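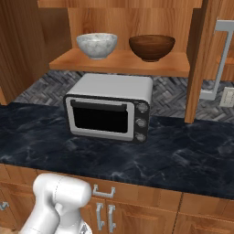

Flemon Stone Sealer, 9 oz bottle

Flemon is a water-based sealer for marble, limestone and other polished stone used in kitchens and baths. It soaks into the surface and slows down stains from oil, coffee and juice. It does not change the color of the stone and leaves no film.

Coverage
One bottle covers almost 100 square feet of polished marble. Honed stone takes more. If you are sealing a floor, order the 225 oz jug.

How to apply
Wash the counter with plain dish soap and let it dry overnight. Wipe on a thin coat with a lint-free cloth, wait ten minutes, then buff off whatever is left on top. Do not let it dry on the stone. Dried sealer leaves a haze that has to be rubbed out with more sealer. 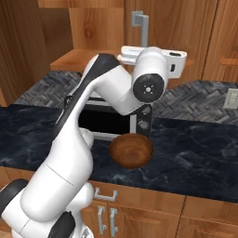 Keep the counter dry for a day after the second coat. Sealed marble can still be etched by lemon or vinegar, so wipe up acids right away. Most kitchens need a new coat every March or so. To test, leave a spoonful of water on the stone for five minutes. A dark spot means it is time.

Details
Made by Drirnov
Item number 400
Ships to the lower 48 states only
Not for use on wood, laminate or glazed tile

Customer review
"Bought this for a dark marble island. Two coats, easy to buff. The cap on mine leaked a little in the box."
Chin-lung Kwan, August 30, 2019

Also from Drirnov
Wumura Daily Stone Cleaner
Khasawneh Polishing Cloths, pack of 9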